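Category: Course Handouts / Household Objects and Packaging
Posted by Nia Gape in January
3 comments · 7 shares

Week 7 notes: the coffee pod, and what we are told it saves

Start with the surface. Brochures for single-serve coffee love a clear white top, and the Gulldale showroom sheet in your packet promises that pods "give you back your counter." I doubt it. Pods need a drawer, a rack or a bowl, and the sheet never shows one. Before you accept a claim about saved space, ask where the box of refills went. 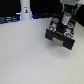

Eliécer Restrepo: My grinder, filter papers and scale take up far more room than any pod rack. I'd like to see the claim tested both ways before we throw it out.

Fair, and we'll do it in section. Measure your own setup, whichever kind it is, and bring the numbers. 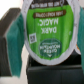 Lid printing is the second topic. A lid has a few square inches to sell a drink the buyer can't smell, so read it for what gets the big type. DARK MAGIC is the largest thing on the Green Mountain lid, in white capitals on bright green – and as a name it tells you very little about taste. "Dark" might be a clue to the roast. "Magic" is no clue to anything.

For next time: read the Lytvynenko chapter, skip the appendix, and bring one lid. Write down the three largest words on it and say which of them you could check.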